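Home | Our Project | Method | Results | Contact

Folding on the Bed: How We Put Away Clothes in a Small Bedroom
Student project report, Home and Living course

4. Where people fold

When we planned this project we thought that most people fold their clothes on a table. In our short questionnaire the answer "on the bed" was much more common, so we changed the plan. We gave the table only a small part and we looked at the bed more carefully. The work was done for the Junport housing study, and our group took the part with the name Palomino, which is about bedrooms.

A bed has good sides. It is large, it is at a good height for some people, and the clothes do not fall easily. The weak side is the surface. A thick, fluffy blanket is pleasant for sitting, but it gives way under the hand, and a sleeve which was straight can move when you press next to it. We found that it helps to spread the garment first and smooth it from the middle to the outside, and only after this make the first fold. On a table you can do both things almost together.

The second question was where the finished pieces should go. In our method they stay on the same bed, but farther back, so that the front part is free for the next garment. Light clothes can go in one small stack. A thick sweatshirt we prefer to keep alone, because it makes the stack lean.

Pale clothes on the pink blanket:
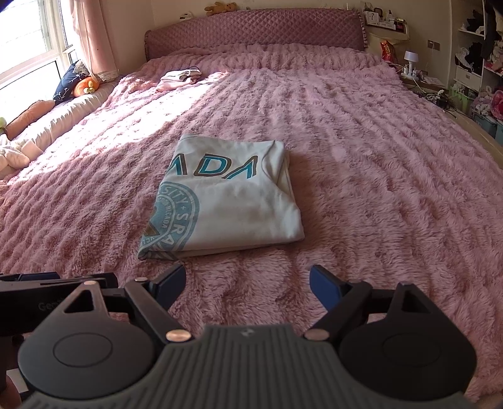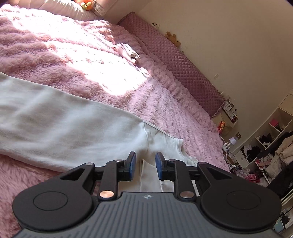 A reader of our first draft wrote that she would never fold on a fluffy blanket, because all the little hairs stay on the dark clothes, and that she puts an old sheet over the bed before she begins. We think this is a fair remark. We had tested mostly light colours and did not think about it. The sheet also makes the surface a little firmer, so we have added it to our advice.

5. Time and results

We folded the same 7 pieces on the table and on the bed. On the bed with the blanket we needed 300 seconds. On the table it was faster, but 2 pieces had to be carried back because there was no place for them. With the sheet we did the test only 2 times, and this is too few to say something certain.

Printed designs were a separate problem. If you want to see the letters when the sweatshirt is in the drawer, the folds must be planned from the back side, and the people in our group did this in different ways. We would like to repeat this part in July with darker clothes and a harder mattress.

Contact: Palomino group, Junport housing study | Back to top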